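Flitutton Community Help > Home and Office Automation > Kits and Services

Forham two-arm tabletop kit: suitable for clearing tables in a staff break room?

Posted by breakroom_facilities

Our office is considering the Forham two-arm tabletop kit for use in a staff break room. The intended duties are limited to placing cups, small plates and plastic utensils in a dish rack and putting wrappers and used tissues in a bin. The seller offers the kit alone or with the Hemo setup service, which is quoted to us at 938 dollars and includes one on-site visit.

Before a request is submitted for approval, we would appreciate information on three points. Is the setup service necessary for a buyer with no robotics staff? How much table space should be reserved? Does the kit deal with crumbs and other loose material, or will a person still need to wipe the surface? The room is used on weekdays and on Saturday mornings.

Posted by Fakir_user_services

Our department purchased the kit without the setup service and later added it. In our experience the service is advisable for a first installation. The visit took 90 minutes, and most of that time was given to arm alignment and to fixing the positions of the containers. Written instructions are supplied with the kit, but they assume that the reader has calibrated an arm before.

With regard to space, we reserved a table 129 centimeters wide and would not recommend less. Both arms are mounted along one edge, and the containers must be within reach of at least one of them. Cable routing should be settled before regular use begins. Please ask the seller whether cable clips are included in your order, as they were a separate item in ours.

Posted by shared_kitchen_admin

Agree with the above. Get the service.
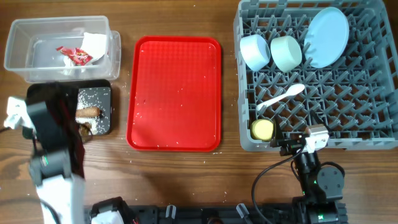 tabletop_trials

The work shown is the sorting of dishes and wrappers on a wooden table. The right gripper is next to a pale yellow item in the lower left corner of the rack, and the cups, plate and spoon are toward the left and upper middle. A red wrapper and white scraps are in the clear container.

On the third point, please note the white crumbs on the wood and the specks in the red tray. The standard grippers are made for objects that can be grasped, and wiping is not among the duties listed in the kit agreement. Your office should plan for a person to clean the surface at the end of each day.

I would also request a trial period in writing. Ours was 5 working days, and it allowed us to test our own dishes before payment was due. Thin plates required the most adjustment.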